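3.2 Surfaces, glare and the reading of small print 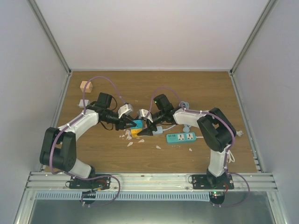 Figure 2. Brown, lightly grained wooden tabletop with pale walls behind and to the sides.

We had begun, as most people in this field do, with the page itself: the size of the letters, the space between the lines, the colour of the paper. It was only after the pilot visits in August that we started to wonder whether we had been looking a little too narrowly. Several of our older readers told us, quite kindly, that the leaflet was fine and it was the table they couldn't get on with. One lady moved hers to the arm of her chair before she would even begin, and read the whole thing there without a pause.

This sent us back to the earlier writing on the subject, and we are glad it did. Okafor treats the table as part of what she calls the reading ground - everything the eye takes in around the edge of the page while it is busy with the words. Her argument is that a very pale or shiny ground tires the reader sooner than small type does, and that a middling brown, with a quiet grain to it, is about as restful as one can hope for in an ordinary home. Cullemier is more doubtful. He found that readers grew used to a bright surface within a few minutes, although his readers were students, and we suspect that a tired student and a tired grandmother are tired in rather different ways.

For the main study we therefore kept the leaflet the same throughout and changed only what lay beneath it. Each reader was given 16 short passages, eight on a brown wooden surface of the general sort shown in Figure 2 and eight on a plain white one, with a rest and a cup of tea between the two halves. The order was swapped for every second reader. Passages came from the Flovine set, which we chose for its homely subjects (bus times, recipes, how to bleed a radiator) and because the wording has been checked for difficulty by others before us. Altogether we collected 3838 timed readings, after leaving out those where the telephone rang or a neighbour called.

Light was harder to manage than we had hoped. We used three Honditeck lamps, always set to the same brightness, but homes have windows and the sun will come in as it pleases. Tantonzin's notes would have been no use without a steady measure, so Tonantzin Salinas took a light reading at the page before every passage, and these values are carried through into the analysis in Section 4.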